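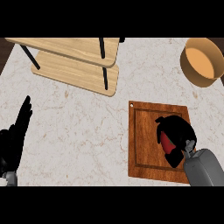
*A pale two-tier wooden shelf on a marble countertop.*

# How to look after a marble benchtop without buying half the cleaning aisle

Most advice about marble comes from people with something to sell. The stone yard wants you to pay for sealing, the sealer company wants you to do it twice a year, and the cleaning brands would like you to believe that a cloth and warm water are somehow reckless. I've lived with a marble bench for 7 years and I've tried a fair few of these products. I'm not convinced by many of them.

What follows is the routine I ended up with. It's dull and it's cheap.

## First, work out what the mark is

People say "stain" for two different things, and the fix for one does nothing for the other.

**A stain** is something that has soaked into the stone. Oil, coffee, red wine, turmeric, the dye from a wet paper napkin. It shows up darker or coloured.

**An etch** is a dull patch where acid has eaten a little of the polish. Lemon juice, vinegar, tomato, soft drink, some bathroom sprays. It's usually lighter than the stone around it and you see it best with your head down low, looking across the bench towards a window.

Run a fingernail over it. If it feels slightly rough and has no colour, it's probably an etch. No sealer prevents etching, whatever the fellow in the showroom told you. A sealer slows down liquid soaking in. The acid is still touching the surface, and marble is still marble.

## What you need

- Two soft cloths, one for washing and one for drying
- Plain dishwashing liquid, no citrus
- Baking soda
- Hydrogen peroxide from the chemist (for pale stone only)
- Cling wrap and painter's tape
- A plastic scraper

I also own a bottle of Vuorinen stone cleaner, which came with the bench. It smells nice. I used it on one half for a month and dish soap on the other, and I couldn't tell the halves apart.

## Everyday cleaning

1. Brush off the crumbs first. Grit dragged under a cloth is what puts fine scratches in the polish.
2. Put a few drops of dish liquid in a bowl of warm water. Go easy. Too much soap leaves a film, and then you'll be told you need a product to remove the film.
3. Wipe, rinse the cloth, wipe again with clean water.
4. Dry it.

Step 4 is the one everyone skips, and I think it matters more than the other three, especially around the tap. Hard water leaves a crust on marble, and you can't attack it with vinegar the way you would on a steel sink.

Lift things up when you clean. Trays, boards, little shelves, the fruit bowl. Water gets underneath and sits there, and a damp timber foot can leave a brown ring. If something lives on the bench all year, stick felt or clear rubber dots under it. Check the rubber ones are clear, as coloured rubber can leave marks of its own.

## Does it need sealing?

Maybe. Test before you spend anything.

1. Pick a spot near where you do your prep, and one in a corner for comparison.
2. Put a teaspoon of water on each.
3. Leave it for 15 minutes and wipe it off.
4. Look for a darker patch.

If the stone has gone dark, water is getting in and a sealer is worth the trouble. If it hasn't, put your wallet away and try again next March, or whenever you'll remember.

I was quoted $1,760 to have mine professionally sealed, with a "lifetime" coating. I asked whose lifetime and didn't get much of an answer. The water test said the stone was fine, so I left it.

If you do need to seal, a basic penetrating sealer put on by hand does the job. Wipe a thin coat on clean, fully dry stone, wait as long as the label says, then buff off every bit of the excess. Any sealer left sitting on top dries to a hazy smear - and that smear is a pain to shift. Do a small test patch somewhere out of sight.

## Pulling out a stain

The method is called a poultice. It sounds fancy but it's a paste that draws the stain up as it dries.

1. **For oil or butter:** mix baking soda and water until it's as thick as peanut butter.
2. **For coffee, tea or wine on white or pale grey stone:** mix baking soda with the peroxide instead. Don't use it on dark marble, as it can bleach.
3. Spread the paste a bit past the edges of the stain, fairly thick.
4. Cover with cling wrap, tape it down, and poke a few small holes.
5. Leave it for 24 hours.
6. Take off the wrap and let the paste dry right out.
7. Lift it with the plastic scraper, rinse and dry.

One round rarely does it. An old oil mark of mine took four goes, and I'd call the result "faint" and leave it at that. Anyone promising a single overnight fix has either got a fresh stain or a generous eye.

Before you start, make sure you aren't scrubbing at the stone itself. Tan and light brown veins are part of plenty of marbles, and I have spent an evening on one.

## Etch marks

For light etching on a polished surface, marble polishing powder works reasonably well. I used one called Stirka with a damp cloth and a lot of small circles. It took the dullness off a lemon ring, although I can still find the spot if I go looking.

A few warnings:

- Don't use it on a honed (matte) finish. You'll end up with a shiny patch, and that stands out more than the etch did.
- Deep etches need a stone restorer with proper gear.
- Toothpaste is all over the internet as a cure. I tried it. I got a minty dull patch.

## Things I'd skip

- **Vinegar**, in any amount, however "diluted".
- **Cream cleansers and scouring pads.** They scratch.
- **Bleach sprays.** They can dull the polish over time.
- **Spray-on shine products.** Mostly they add a coating that you then have to keep adding.
- **Steam mops and hand steamers.** I've read both sides and don't trust either enough to risk it.

## Heat and knives

Marble copes with warmth fairly well, but a pan straight off the burner can shock the stone, and a sealer may discolour under it. Use a trivet. Cut on a board as well. The stone is softer than a decent knife, so you'll scratch the bench and blunt the blade in one go.

If all this sounds like a lot of bother, it takes a couple of minutes a day, plus the odd poultice when someone leaves a teabag out. I've stopped chasing the small rings near the kettle.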